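Udness Pocket Cartridge Reader, second version

I've been selling bits and bobs for old consoles out of my spare room for a good while now, and the Udness reader is still the one people write to me about the most. It plugs into your computer, you push an old cartridge in the top, and it copies the save files off before the battery inside gives up. That's the whole job! My friend Pushpa Garg got me started on these after she lost a racing save from her school days (92 hours in it, every cup won), and I've been a bit evangelical about backing up ever since.

The new version takes 16 different cartridge shapes if you count the adapters, and the slot has been made a touch looser. The first batch gripped so hard that I had customers pulling with both hands, poor things. Girish Sengar redid the slot for me over a couple of evenings in May and it's miles better.

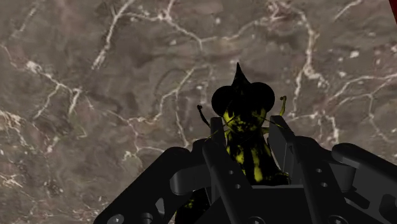 Will it work with cartridges from other countries?

Most of them fit without any fuss, whichever country they came from. A few have a wider shell and need the Plemetow adapter, so have a look at the list that comes with your order before you start shoving anything in.

The software is called Trakov and it's a plain little thing. You get one window, a button for reading and a button for writing back, and a box where you choose the folder. I'd always read twice and compare the two files, especially with a cartridge that's been in a loft. If they don't match, clean the contacts with a cotton bud and go again. A typical save takes up to 40 seconds, though the small puzzle games are done before you've picked up your tea.
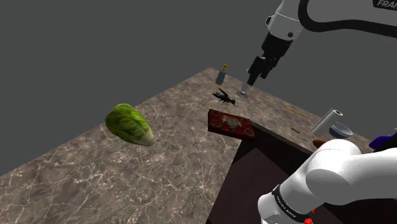 Writing a save back is where you want to slow down a bit. Trakov asks you to confirm and keeps a copy of whatever was on the cartridge before, but I still make my own copy first (old habits). Don't pull the cartridge out while the light is blinking. I did that with a borrowed fishing game and had some explaining to do.

In the box you get the reader, a USB cable, 2 adapters and a printed card with the setup steps. The Plemetow one is sold separately, and so is the Thakur carry case, a nice padded thing with room for the reader and a handful of carts.

If yours arrives with a wobbly slot or a dead light, drop me a message with your order number and I'll swap it. I answer most evenings after six.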